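The January Basket: Small Things, One Table

If you have been getting this newsletter for a while, you know that every January we ask people to empty something. One year it was the junk drawer, and another year it was the glove compartment (we are still hearing about that one). This year Vlasta Kuruc suggested the loose little packages that gather in coat pockets, tote bags and the bottoms of suitcases, and the idea was so plainly right that we went straight to the table with it. 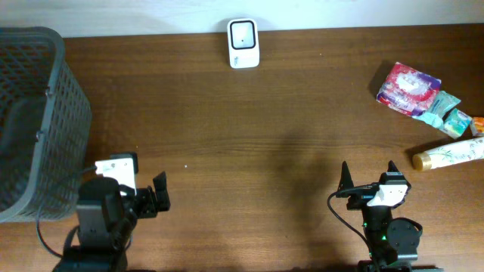
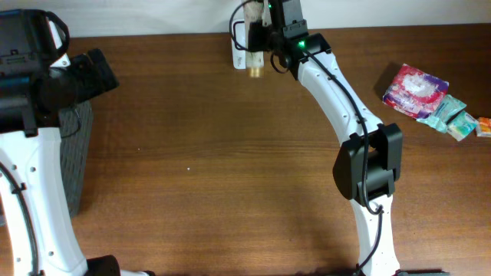
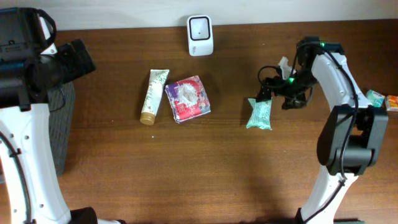
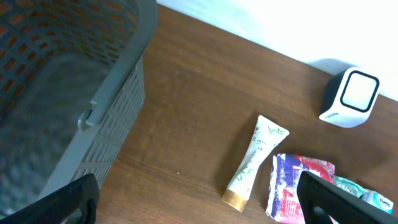
The rules, if you can call them that, are Vlasta's. You clear one table, all of it, and you put one basket at the side. Then you bring the little things over a few at a time and lay them out flat where you can read the fronts. Tissue packets, hand cream, wipes, crackers from a trip you have half forgotten – everything gets a turn on the wood before it goes anywhere. She is firm that the basket stays put while you work, and that you don't tip a whole bag out at once, because then you are only moving a heap from one place to another and you will be tired before you begin.

I tried it at home in my own kitchen and spent 40 minutes on what I had guessed would be a ten-minute job. I don't regret a single one of them. I found six packets of tissues, all opened, each with two or three left inside, and a tube of hand cream I had bought a second time thinking the first was lost. I also found a very old peppermint, but we will leave that there.

Khalil Khalaf wrote in to ask what to do with a tube that is nearly finished, and whether it is worth keeping at all. My answer is yes, if you keep it where you will use it. Squeeze from the flat end, fold the end over, and stand it by the sink with the cap down. If it is still there in two weeks, let it go with a clear conscience. Khalil also wanted to know about snacks, and there I would say check the date, eat what is good this week, and please don't put chocolate in with anything scented. My sister did that once with a bar of lavender soap and we were all very polite about it.

For those who like a place for everything, once the basket is full you can sort it into smaller bags – one for the car, one for the coat by the door, one for the suitcase. Old zip pouches are perfect, and so are the cloth bags that shoes sometimes come in. I would hold off on buying anything new for it until you have seen how much you really have.

Sealed packets of tissues and unopened wipes are welcome at the Dernumik front desk any morning through the end of the month. The drive back in October brought in 400 items, and they went out again so quickly that the shelf was bare by the first cold week. Opened things can't be taken, I'm afraid, however nearly new they are. Please put them in a bag with your name on it so that we can thank you properly in the next issue, and if you come by before ten, there is usually coffee.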